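Workshop notebook - toys and table dressing
April, started after lunch

Spent the first part of the afternoon on the soft toy box for the Flisora tables. I wanted to get through the lot in one go, but Parveen Dhanial had the good scissors, so the labels had to wait. No great loss - I like to see everything out on the cloth before I start writing on tags!

The flowery tablecloth is growing on me. I was all for plain gray when Sohail Abbasi brought it in (he said plain gray makes every toy look like lost property, and I grumbled), but the softer colors hold up fine against a pattern. The pink pig is my favorite of this batch. Red outfit, white polka dots, very pleased with itself.

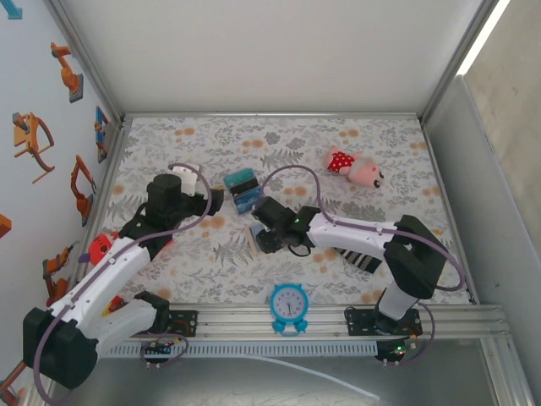

Pig at the back, teal box in the middle, light-blue clock at the front edge.

Note on the clock: it stays with this set. I keep wanting to move it to the Dreven shelf and then can't find it when I need it. The teal box goes in the flat tray with the card, and anything black-and-white striped goes in the fabric bag until Parveen has decided what she wants done with stripes.

Then the bed sheet, the ferny one with the peach roses. Bought as part of a set of 2, and the other one is still folded in the Swati cupboard. I'd put it at 7 out of 10. The gray ferns are lovely and quiet, the roses are a bit much if you put small things on top of them, but big bright toys sit on it beautifully. The red one with the zigzag teeth gets called a fish by me and a shark by Sohail and we are never going to settle it, so the tag will say "red, teeth" and that's that.
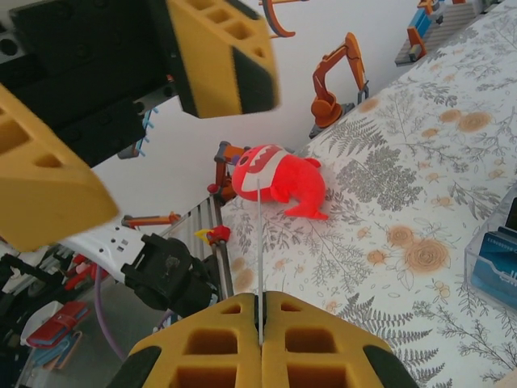
Red, teeth, on the fern sheet. Orange models along the bed edge.

I like the orange of the models near the red toy more than I expected - warm, a bit loud. Parveen thinks they fight. We left it at that and had tea.

Still to do: tags, a wash for the spare sheet (cool, 28 minutes, no softener), and ask Drirkstead for 3 more fabric bags, the kind with the drawstring.

Recent entries
Drawstring bags, which size for what
Swati cupboard, top shelf
Getting tea out of a tablecloth

Workshop notebook | Contact the bench | Back to top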